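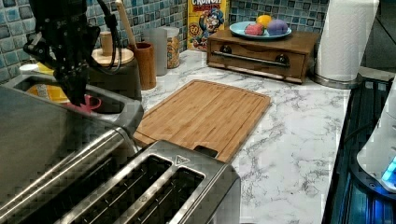
Trornby Home Water Club – Hardness and Scale Group

I moved to Moura in May and the kettle furred up inside two weeks. The old place was on tank water, so I had never given scale much thought. The test strips read in bands too wide to be of use, and I went back to a drop titration kit.

The method is simple. Rinse the vial with the sample, fill to the line, add the indicator and swirl. It goes pink. Add titrant one drop at a time, swirling after each, until the colour holds at blue for a slow count. Most errors come from rushing the last drops, when it sits at a muddy purple and you want it to be finished.

Run the cold tap before sampling. I give it 4 minutes first thing in the morning. Water that has stood in the pipe overnight gave me a different answer to water drawn at noon, and I can't yet say how much of that is the plumbing and how much is my eye for purple.

Joscha Teuber lent me his Wetus jug filter for comparison. Filtered water took 7 fewer drops than unfiltered from the same tap, with a cartridge near the end of its life. I'll repeat it with a fresh one.

For the kettle itself, citric acid works. Dissolve it in warm water, leave it for 47 minutes (the length of the radio program I had on), tip it out and rinse twice. Vinegar does the job too but the smell hangs around.

Next up is the Clurniser cartridge, if it ever arrives.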